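Home | Notebook | Sessions | Gear | Contact

Print this page | E-mail this entry

Wednesday, May 5, 2021

Mokamton room, second mix day for the Fundus record

Started later than I meant to, with the kettle going and the big window open, and I'm writing most of this between passes so forgive me if it wanders. I promised Uchenna Okoro I would keep better notes on this record than I did on the last one, where we spent a whole afternoon in April trying to work out which reverb was on the tambourine, and I do intend to keep that promise even if it means you all have to read about my tea.

Picked up where we left off with "Stultton," which is still the song everyone in the band thinks should go first and which I still think is a minute too long. I have stopped arguing about it. What I did do was go back to the rough mix from the tracking week and listen to it all the way through before opening anything else, and I'm so glad I did! The rough has a lopsided swing to it that I had been patiently ironing out for two days. The snare sits a hair behind and the rhythm guitar leans forward, and when I nudged the guitar back to match (which I did last night, very pleased with myself) the whole verse went to sleep. So the guitar is back where it was played. Please leave it there, whoever opens this session next.

Drums: overheads down a touch from yesterday, room mics up in the choruses only. The kick had a boxy note in it that I chased for far too long with the EQ before I thought to mute the bass and found that half of it was the bass. Small dip on the bass DI at 100 Hz and I took the kick EQ off altogether. It sounds like a kick drum again. There is still a ring on the second tom at the end of the bridge, and I have grown fond of it, so I'm leaving it until somebody in the band complains.

Vocals took the rest of the morning. We have three good takes and one that is a bit of a mess but has the best last chorus by a mile, the one where her voice cracks going up and she laughs just after. I built the comp mostly from the second take and then went over to the messy one for the last chorus, and the join is on the breath before the word "home." I can hear it, but I have been listening to it since breakfast. Uchenna came in with sandwiches, listened twice with eyes shut and couldn't find it, so I'm calling that a pass.
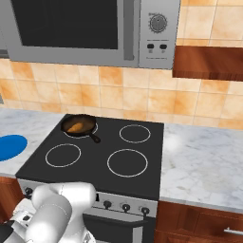

The other vocal problem is the esses. She was close on the mic for the verses (lovely, intimate, exactly what we wanted) and the plate makes every one of them splash. I tried the de-esser on the vocal itself first and it made her sound as if she had a cold. Moved it onto the send going into the plate instead and that was much better, the voice stays bright and the reverb stays dark behind it. I also shortened the plate quite a bit. On the small speakers you would hardly know it's there, but take it away and the verse feels as though somebody shut a door.

Guitars after lunch. The Seppälä amp has developed a crackle when it warms up, and it is all over the left-hand guitar in the outro. I spent a good while cleaning it up between phrases and then realized that under the organ you can't hear it, so I undid most of that work. The amp itself wants looking at before the next tracking date, and I've put a strip of tape on the top saying so. I suspect a tube socket, but I have suspected tube sockets before and been wrong, so take that for what it's worth.

One thing I would like an opinion on. In the second verse there is a little answering line on the lead guitar, five or six notes after each line of singing, and in the rough it was quite loud and cheeky. I've tucked it down so it feels like it's coming from another part of the house. I love it there. The guitarist may not love it there! I printed it both ways, and the louder one has "up" at the end of the name.

Mix bus: same chain as yesterday, compressor barely moving, a decibel or so on the loudest bits of the chorus. I did try pushing it harder to see whether we'd get some of that big radio feeling they keep asking for, and it did get bigger for the length of one chorus and then I was tired of it. Most of what they want is probably in the arrangement already - the chorus arrives and the organ opens up and there it is. I'd like to let mastering worry about loud.

Still to do on this song:

Ride the tambourine down in the last chorus, it pokes out on headphones.
Check the fade against the count-off of the next track.
Ask the band about the guitar answers.
Print an instrumental and a vocal-up version before I recall anything else.

Tomorrow is the slow one with the pump organ, and I want to start it with fresh ears, so I've zeroed the desk and taken photos of the outboard settings, which are in the session folder alongside the recall sheet. The headphones with the bad left side are in the drawer. Backup drive is running now and I'll wait for it to finish before I lock up, with the rough mix on quietly one more time, mostly for pleasure.

Posted in: Mixing, Fundus
855 views | 4 comments | 11 shares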